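Workshop notebook – towels and small linens, back room
2024-08-17

In early, room still stuffy, propped the door. Hannelore out until after lunch so these notes are partly for her.

Picking up from where we left the Drimholm batch. Question is still the same one: which fold do we put on the instruction card for the guest towels, and can we use one fold for the small squares and the long ones or do we need two. Aurelia Kälin wants one. I think two. Writing down both before I forget.

Table first. Wiped it down, let it dry properly this time (last time I didn't and the first towel dragged all over the place). Beige top marks easily but the scuffs don't catch the terry, tested with the back of my hand and then with an old Imhof washcloth. Fine. The seam down the left side I thought would be a problem, isn't. Leave the tape off it.

Light blue squares – easy. Half, half again, trimmed edge to the front. Stack sits nicely. Did a handful and no complaints. One of them wanted to spring open, think it's the hem thread, pulled tighter than the others. Put that one in the Zevthorpe box with the other odd ones.

Light green long ones – not so easy. The white hem along the long side is stiffer than the body of the towel so if you fold across it too soon you get a hump. Better to pull the whole thing out long first, ends level, hem on the far side, and only then bring the ends in. The little loop is the thing to watch. If it's standing up at the far edge near the middle you know the towel is the right way round. If it's underneath somewhere, start over, don't try to fish it out.
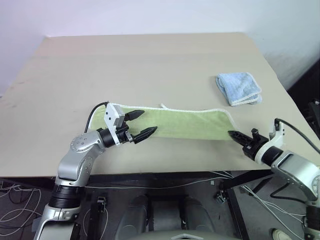
Thirds vs halves, long green

Tried thirds first. Looks good from the front, loop ends up hidden, but the last third always comes out short and you have to cheat it. Aurelia will say that's my folding. Maybe. Tried it again slower, same thing.

Halves: ends together, smooth from the fold outward, then half again. Thicker at the hem corner but it sits flat after a minute with a hand on it. Loop comes out on the outside edge, which Hernau want anyway so they can hang them straight off the shelf. Going with halves unless somebody objects.

So that's halves for both, and Aurelia gets her one card after all. Different starting layout though – the long ones need the pull-out step and the squares don't. Put it on as step 0? Ask.

Shelf check

Folded long green fits the 332 mm shelf with the loop facing out. Thirds fit too but lean. Squares go two across, no trouble. Didnt try mixing them on the same shelf, Hernau never do.

Stock no. on the green is 2873, wrote it on the lid because the label had come off again. Need better labels or a different pen.

Card wording, draft

Lay long. Hem away from you, loop up.
Pull ends level. Smooth from middle out.
Right end to left end. Smooth.
Same again. Loop outside.

Hannelore, please read that cold and fold one from it without asking me anything. If you get stuck write down wich line.

To do
– 20 more long ones from the Drimholm bag, halves only
– wash one green and one blue, refold, see if the hump at the hem gets worse
– find out if the print run is still 3000 cards or if that moved to October
– give Imhof their washcloth back
– new pen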